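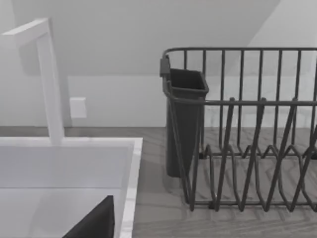

Speaking time 8 min · 1,004 words

Hard Water in Old Houses
Speaker notes, Arvo Hakala
Brutdale Library, downstairs meeting room, Wed 24 September

Wait for the door to close. Handouts are on the chair by the entrance. If the slides don't come up, start anyway, the first part doesn't need them.

Opening

Good evening. I'm Arvo Hakala. I fixed plumbing in Brutdale and Arkton until my knees gave out, and now I mostly test water for people and tell them what the numbers mean. Tonight is on hard water, what it does to a house, and what is worth spending money on.

Ask for hands: who is on town water, who is on a well. Ask the well people when they last had it tested. Leave it at that, don't lecture them.

What hardness is

Rain is soft. It picks up minerals on the way down through the ground, mostly calcium and magnesium. Our side of the county sits on limestone, so it picks up a lot. Once the water is heated, or once it dries on something, part of that mineral comes back out as a solid. That is scale.

It isn't a health problem for most people. Say this clearly, because somebody always asks. Calcium and magnesium are in food too. The trouble is with pipes, heaters and soap.

Two ways of giving the number. Labs usually use milligrams per liter. Softener salesmen use grains per gallon. One grain is a little over 17 milligrams per liter. Anything over 180 milligrams is called very hard. The last well I tested, out on Thiele Road in August, came in at 125, so just plain hard, and the owner had been told she needed the biggest softener in the catalog. She didn't.

SLIDE: the conversion table. It's on the handout, so don't read it out.

Where you see it first

White crust where the faucet meets the sink. Spots on glasses. A shower head that sprays sideways. On white fixtures people miss it for years, since the scale is nearly the same color. Run a fingernail along the base of the spout. If it feels like fine sandpaper, that's scale.

Towels that dry stiff. Soap that won't lather and leaves a gray ring. That ring is the soap joining up with the calcium, and no amount of extra soap fixes it.

Pass around the pipe section now. It came out of a house in Arkton, hot side, half-inch galvanized. You can just get a pencil through it. Tell them to look at the cold side piece as well, which came from the same wall and is much more open. Heat is what makes the difference. Get both pieces back at the end (last time I went home with one).

The water heater

Spend the most time here.

Scale settles to the bottom of a tank. In a gas heater it lies between the burner and the water, so you pay to heat a layer of rock before you heat anything else. The popping or rumbling noise is water trapped under the sediment turning to steam. In an electric heater the lower element gets buried and burns out.

Flushing the tank, in order:

Turn the gas control to pilot, or switch off the breaker for electric.
Close the cold supply.
Let it cool for a few hours. Overnight is better.
Hose on the drain valve, other end to a floor drain or outside.
Open a hot faucet upstairs so air can get in.
Open the drain. Then open the cold supply in short bursts to stir up the bottom.
When it runs clear, close the drain, fill the tank completely, and let the hot faucet run until it stops spitting. Only then turn the heat back on.

Say the last one twice. An electric element switched on in an empty tank is finished in less than a minute.

Warning for old tanks: if it has never been flushed and is past 12 years or so, the plastic drain valve may not close again afterward. Have a brass hose cap in your pocket before you start. They cost very little.

Faucets and shower heads

White vinegar, plain. Unscrew the aerator and soak it for an hour. For a shower head that won't come off, fill a bag and tie it on with a rubber band. Don't leave vinegar on brass or nickel finishes overnight, it can dull them. Don't use it on marble at all. Never mix it with bleach.

For the rim of a sink, lay a vinegar-wet paper towel on the crust, wait, and wipe. No scouring powder on enamel. Once the gloss is scratched, the scale has something to hold on to and comes back faster.

SLIDE: aerator, before and after.

Softeners

An ion exchange softener works. It trades calcium and magnesium for sodium, and it needs salt and a drain. There are 4 questions to ask before buying one:

What is my hardness, from a test the seller didn't do?
Is there iron in the water as well?
How many people live in the house?
Where will the brine go — sewer or septic?

Mine is a Clasto, secondhand, and I go through a 44 pound bag every seven weeks or so. I don't get anything for mentioning it. Any make with a metered valve will do. Avoid the kind that regenerates on a timer whether you've used water or not.

If somebody in the house is on a low sodium diet, leave the cold kitchen tap on unsoftened water and ask the doctor. An outside hose should be unsoftened too. The garden doesn't want the sodium.

Magnets and wrap-around coils: I get asked every time. I've taken apart pipes downstream of them and I couldn't see any difference. Keep it short, someone in the room will own one.

If there is time

The story of the boiler at the old Arkton school. Skip it if we're past 4 minutes on the softener part.

Questions

Repeat each question so the back row hears it. Test strips are on the table — one per household. Dip, count to the time on the packet, compare the color in daylight, not under the kitchen bulb.

Pipe pieces back in the box. Lights are on the left.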